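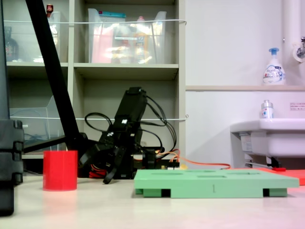 Subject: Re: [plesetti-dev] segmenting the board against a shiny table

Replying on-list so this ends up in the archive, plus it's the most fun I've had with the perception stack since February!

> We're on Plesetti with the stock plane-fit node and a single depth camera.
> The red cylinder comes out fine, but its cluster is always too tall, like
> it has a second half growing down through the table. The green board is
> worse. From a low viewpoint the four recesses vanish and the planner
> thinks the top is one solid slab. Is this a calibration problem or are
> we holding the plane fit wrong? Threshold is at the default.

I don't think it's calibration. We have a very similar layout (red cylinder, light green board with the slots in the top, pale glossy table) and I saw both of these within an hour of switching the node on.

The cylinder first. A glossy table gives you a soft pinkish reflection right under the red, and if you're using the color-guided fill that Plesetti turns on by default, it happily grows the red region down into the reflection. The depth there is junk, so it gets extrapolated. Turn the fill off for anything touching the support plane:

```yaml
segmentation:
 color_fill: true
 color_fill_exclude_plane: true
 plane_margin_mm: 3
```

That one flag fixed nearly 70 percent of our bad clusters. I went through 327 saved clouds before and after, and most of the leftovers were the gripper finger sitting close to the cylinder and getting merged with it. For those you want the self-filter running *before* clustering. In the stock launch file it runs after (I have a patch for this, will send it separately once I've cleaned up the commit messages).

Now the board. Seen almost edge-on, the recesses are only a few pixels deep and no amount of filtering will get them back. I burned two evenings trying! What worked was giving up on seeing them from down there:

1. Fit the top face only, using the long front edge for yaw.
2. Use the front face to settle the 180 degree ambiguity. If your board has a numeral engraved on the front like ours, a tiny template match is plenty.
3. Drop the known model in at that pose and let the planner read the slots from the model.

Also watch the overhang. The top is wider than the body underneath, and ours has dark openings below it. The default convex hull fills all that in, so the planner refuses any approach that puts a fingertip under the lip. I split the collision shape into two boxes, one for the top and one for the body, and planning failures on that side went from 53 in a night's batch to a handful. Really satisfying to watch.

One thing I haven't solved is cables. We have a loop of black cable out to one side of the arm and a whole bundle arcing over the other side, and the self-filter knows nothing about them because they aren't in the URDF. Right now I pad the upper links by 50 mm, and it's ugly: it eats real points whenever the arm folds down near the board. Hsueh has a learned mask mode that is supposed to handle this, but I couldn't get it to build against the current Plesetti branch. If anyone has it running I'd love to see your CMake flags.

Background clutter has been a non-issue for us, by the way. There's open shelving with translucent bins right behind the arm and a sink off to the side, and a plain crop box in the base frame gets rid of the lot. Just do the crop before the plane fit, or a shelf board will sometimes win the RANSAC vote.

> Would moving to the Collska tracker make any of this go away?

Partly. Collska is lovely once it has a good first pose, but it needs that pose from somewhere, so you'd still be doing steps 1 and 2. I run it after the model drop-in and it holds on nicely while the arm moves. Vimach can replay your bags through both pipelines side by side if you'd like to compare, and the diff view is great for spotting the cluster growing into the table.

Could you post one bag with the raw depth topic included? Ten seconds is enough. I'd like to try the two-box thing on your geometry and see if the lip behaves the same way.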